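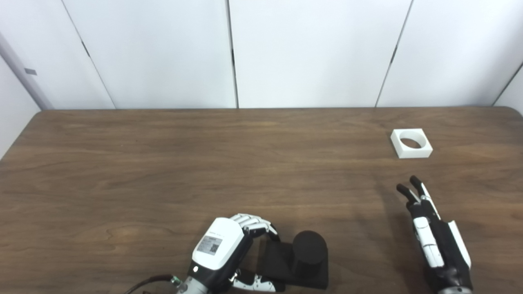
Open day at Morkarier: a morning with tables and walls
Posted Sep 10, 2019

I am not working in the furniture trade. I repair the inside of old apartments, mostly doors and floors, and for this I need to know people who understand wood better than I do. So when my colleague Sorcha Ní Chonaill forwarded me the invitation for the open day at Morkarier, I answered the same evening. She could not come herself in the end, and I promised her to write down everything. This is the written version, a little more orderly than my notebook.

The works are outside Orley, on the road to the quarry. The bus takes 26 minutes from the station and stops in front of a tire shop, and from there you walk back in the direction you came from. There is a sign but it is turned for the drivers, not for the people on foot. I walked past it. A man with a bicycle sent me back.

We were 28 visitors, divided into two groups. My group was led by Oriana Barrientos, who is responsible for the finishing and has been in the company since her apprenticeship. She speaks quickly and does not like when people stay behind. The company is 65 years old and started with school benches. Today they make long tables for meeting rooms and libraries, and the wall panels which go behind them.

The first hall is the veneer store. I had expected a strong smell, but it smelled mostly of cardboard. The sheets lie in the order in which they were cut from the log, and this order must never be disturbed. If one sheet goes missing from the middle, the pattern on the finished table makes a jump, and a customer who pays for five meters of table will see the jump every day. Mrs. Barrientos told us that a temporary worker once sorted a whole stack by size, with the best intentions. They could put it in order again, but it took until the evening.

After this comes the pressing. I can say little about it, because the press was standing still during our visit and the explanation was long. What I noted: the glue is spread thinner than you think, and the room temperature in winter is a problem they have not fully solved. In March they had a week where the edges did not hold well. I liked that she told us this without anyone asking.

The part which interested me most was the room where the finished pieces are judged. They have a long brown table there, standing directly against a wall of tall white matte panels. The grain goes along the length in streaks, lighter tan and then quite dark chocolate, and between the streaks the figure makes small swirls. The front corner is rounded. I asked if the rounding is for safety or for beauty, and the answer was that customers choose it and nobody writes the reason on the order form. The finish is not glossy, but you can find the ceiling light in it if you look, very soft.

We spoke a long time about the wall. The panels are big rectangles, and between them the seams are dark. As someone who has filled many seams in my life, I wanted to know why they do not hide them. Mrs. Barrientos says that a hidden seam opens after one or two winters and then looks like a mistake, while a dark seam looks the same after ten years. I have an apartment in Yáñez street where exactly this happened to me, with white filler, so I wrote it down and underlined it. The matte white was also discussed. A woman from my group found it cold. I think that beside so brown a table it is a good neighbor, it lets the wood be the warm thing in the room. But I would be afraid of fingerprints.

On the table, toward the back on the right, there was a white square block with a large round hole through the middle. Through the hole one could see a little of the brown wood. I am fond of such simple shapes. Against plain white the brown is redder than I remembered from their catalog. If you order from the catalog, please ask for a sample first.

Then came the coffee, with a kind of flat almond cake that was too dry, and time for questions. I learned the following, which may be useful for Sorcha and perhaps for others:

They sell single panels, but only in the standard height. Cutting is done by the customer.

Repairs to the surface are possible at your place if the scratch did not go through the veneer. If it did, the top must go back to Orley.

For cleaning they recommend a damp cloth and nothing more. The oil called Prondero, which I have used for years on floors, should not be used on their tables. It makes a film. I was a bit sad to hear this, as I have two cans at home.

Delivery of a long table needs a straight staircase or a window. They come to measure before, and the measuring is charged, but the amount is taken off again if you order.

I stayed until the second group came out and then asked Mrs. Barrientos about offcuts of veneer for door repairs. She gave me a small bundle, tied with string, and a telephone number for more. Sorcha, the bundle is in the workshop, on the shelf over the clamps. Please do not sort it.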